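Ball games room in Plimthorpe to stay open through spring

PLIMTHORPE, Wednesday, December 14, 2022 - The ball games room at the Erholm building will stay open on weekday evenings through the spring, the town's recreation office said. The room had been due to close at the end of the year.

It reopened in October after being shut for 14 weeks while the old carpet was taken up and the dark plank floor underneath was repaired and sealed. Use since then has been higher than the office planned for, and the two early evening sessions are full most nights.

The room is used for target games, catching practice and general play with small soft balls. Most of the equipment is light enough for one person to set out. Small open containers can be put on black tripod stands, and a large gray-blue panel serves as a backdrop. Balls come in several colors, with red and orange the ones handed out for beginner sessions. 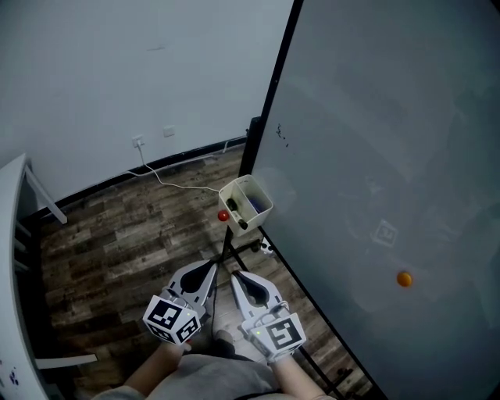

Gwawr Prosser said the new floor was a big improvement but that the evening sessions should be longer, as 10 minutes of each one goes to setting up and putting away. Prosser also asked for a second storage cabinet so that the stands do not have to be carried in from the hallway.

The office said a cabinet has been ordered from Ebihara and should arrive before the spring schedule begins. Session length will be looked at again once the new schedule has been running for a month.

Under the extended hours, the room will be open until 9 p.m. on weekdays. Groups of up to 14 can book the full room. Kiyoshi Murakami will continue to run the beginner sessions, which cost $5 per person. Children under 10 must come with an adult.

Bookings for the new sessions can be made at the Erholm front desk. Outdoor shoes are allowed on the floor if they are clean and dry.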